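What the cabinet step changed on second shift

I have kept notes on the automation work at our Terholm site for most of this year, and a few people have asked for something longer than the two paragraphs I posted in May. These are the notes on the cabinet step. Conveyors and pallet moves were covered before and I won't repeat them.

Terholm handles returns and room resets for short-term office rentals. A reset is a list of small jobs: open storage, check what the last tenant left, remove it or log it, close storage, go to the next room. Prornum supplies the mobile units. Teltden supplies the scheduling software that decides which unit goes to which room. The site has 854 storage cabinets on the books, and 779 of them are now in the automated schedule. The rest have locks or sliding doors and stay manual.

The cabinet step has four parts as Teltden counts them: approach, open, inspect, close. Inspect is where the time goes. An empty cabinet is simple. Most are not empty, and the contents follow no pattern. Clothing is the worst category, since it changes shape every time it is touched and hides whatever is behind it. Clear plastic is second, because the depth reading goes through it.
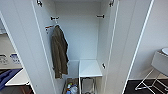 Cabinet open for the inspect step, jacket on the left hook.

Under the old procedure one attendant would open a cabinet like this, lift the jacket, pull out the stool, bag the plastic and write one line on a sheet. The sheet said "cleared" and a room number. Under the new procedure the system produces an itemized record, and anything it cannot class with confidence goes to a review queue. Garments go to the queue by rule. We do not let the software decide whether a jacket is abandoned property. A person looks at the entry, checks the tenant record and picks one of three outcomes: hold, return or discard.

This is the main change for staff. The attendant job used to be nearly all walking and lifting. It is now split between floor work and queue work, and the two are paid at the same grade, which took longer to settle than the software did. Queue work is seated. Several people with bad knees or backs asked for it first. Others tried it and asked to go back to the floor within two weeks. They said the hours went slower and that they missed knowing the rooms.

The second change is in how mistakes show up. When a person missed something on a bottom shelf, it surfaced days later as a tenant complaint, and the shift lead dealt with it face to face. Now it surfaces as a mismatch between the record and a spot check, with a time stamp. At first those mismatches were read out at shift handover by reviewer. That was a bad idea and it stopped. Mismatches are now grouped by cause: item behind fabric, item under furniture, door not fully open, wrong room.

"Door not fully open" turned out to be a large group. Two-door cabinets need both doors swung well out before the inspection starts, or the side walls are missed and so are the hooks. The early routine opened one door and looked in at an angle. Valentini, the contractor that did our integration, changed it to require both doors past a set angle, and that added around 10 seconds per cabinet. Some people on the floor had been saying for weeks that one door was not enough. We should have asked them before writing the routine. 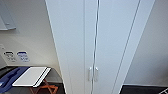 Closing matters as much as opening. A door left ajar blocks the aisle in the narrow rooms, and the cleaning crew has to work around it. The close check looks at the seam between the doors and passes or fails on the gap. It fails more often than it should on cabinets with worn hinges, where the doors never line up well even when shut. Those get a maintenance ticket. Maintenance did not get extra hours when this began and the ticket count went up quickly, so for a month they were the group most affected by a system that was not meant for them. They have since been given a fixed block at the start of second shift for hinges and catches.

Headcount on second shift is the same as before. Two open positions were left unfilled, and I would count those as jobs lost even though no one was let go. Training is now four days, up from one. The written room sheets are gone, and with them the margin notes, which held a lot of useful detail about which rooms stick, which tenants come back for their things and which cabinets tip if you pull too hard. Teltden has a free-text field for this. It is two screens deep and hardly used. I have asked for it to be moved to the first screen and the request is still open.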